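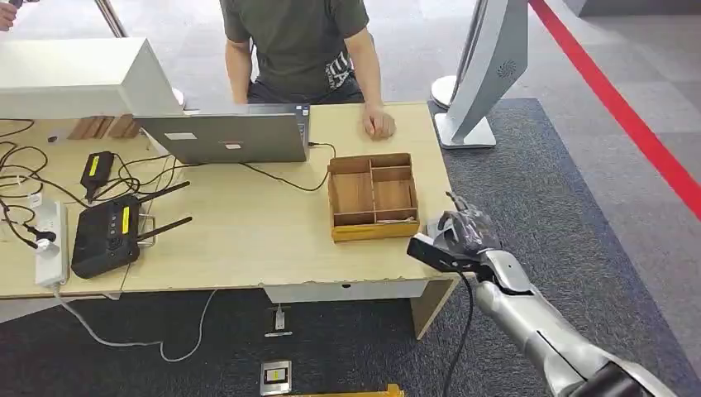
The Shared Desk Deserves a Standard

Organizations write rules for nearly every part of a workplace. They specify chairs, lighting and the height of shelves. The surface of a shared desk is usually left to whoever sat there last. It is the position of this essay that the desk should be treated as common property, and that its condition should be a matter of stated policy.

The principal difficulty is cable. A laptop by itself asks very little of a desk. Add a router, an adapter and a power strip, and half the surface is given over to equipment that the person seated there may never touch. The black cables loop across one another until it is no longer clear which plug serves which device. A cable left to hang over the front edge and onto the carpet is a more serious matter, and should not be tolerated where people walk.

At the Natik offices, where shared desks were introduced in August, the first response was to buy storage. Each desk was issued a compartmented wooden tray with one long section and three short ones. The trays are well made and pleasant to use. Many remain empty. A tray of this kind is suited to pens, clips and adapters of modest size, and it can do nothing for a power strip with its plugs in place. Storage was purchased for the small items when the large ones were the cause of the complaint.

The Eskildsen building took a different course. Power strips were fixed to the underside of the desktop, and network equipment was moved to a wall shelf. The cost was 3000 dollars for 50 desks. In our judgment this was money better spent than any sum laid out on trays, although the trays should be kept where staff want them.

We would also speak in favor of the label. A yellow label on a router or an adapter is a plain thing, and offices that pride themselves on appearance often remove it. This is a mistake. Two black adapters of similar size are easily exchanged by accident, and the wrong one may damage the equipment it is joined to. Labels should be large, bright and placed on top.

Objections have been raised, and they merit a reply. Some staff regard any rule about desks as an intrusion on the way they work. A person who occupies the same desk every day has a fair claim to arrange it as he or she pleases. The claim is weaker where the next user arrives in the afternoon and must clear a space before opening a laptop.

The Fovo guidelines now under review propose that 2 feet of clear surface be kept in front of every seat. We support that figure and would ask that it be adopted together with a requirement that no cable cross the front edge. Chipped edges and worn surfaces should be reported under the same procedure and repaired in the ordinary course of maintenance.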